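Print this item | E-mail this item

Ultville Community Workshop: Members' Newsletter
March 30, 2026

Two-arm bench project moves to its next stage

The Workshop is pleased to report that the two-arm robot bench, approved last year under the Clomuvitz small projects fund, has been assembled and is now available to members for supervised sessions. The bench was built by members of the automation group under the direction of Vija Kazlauskienė, who also prepared the wiring notes kept in the front office.

Both arms are bolted to a platform of aluminum extrusion, and the same material was used for the frame of the enclosure. The side and back panels may be changed. Members who wish to propose another pattern should leave a note with the group. Practice at present is with small grey cubes and a shallow plastic tray, and the group asks that these be left at the bench when a session ends. 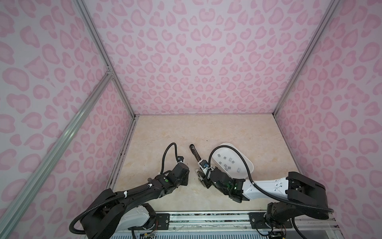 Sessions run for 90 minutes and are limited to 3 members at a time. Members must complete the bench safety orientation before their first booking. Long hair is to be tied back, and hands are to be kept outside the enclosure while the arms are powered. Any fault with a cable or a fitting is to be entered in the bench log, and the arms are to be switched off until the entry has been signed.

Two items of work remain. The exposed circuit board at the base of one arm is to receive a cover, for which a design by the Wurimik group has been accepted. The floor of the enclosure is also due for a proper cleaning along its left side. Both are scheduled for April, and the bench will be closed for 7 days while they are carried out.

The orientation fee is $30, payable at the front office. Booking sheets are posted beside the Lazaridis Room door.

This site uses cookies to remember your newsletter preferences. Accept | Manage settings

Recent items
Laser cutter: revised booking hours
Lazaridis Room repainting completed
Call for donations of hand tools
Clomuvitz small projects fund: how to apply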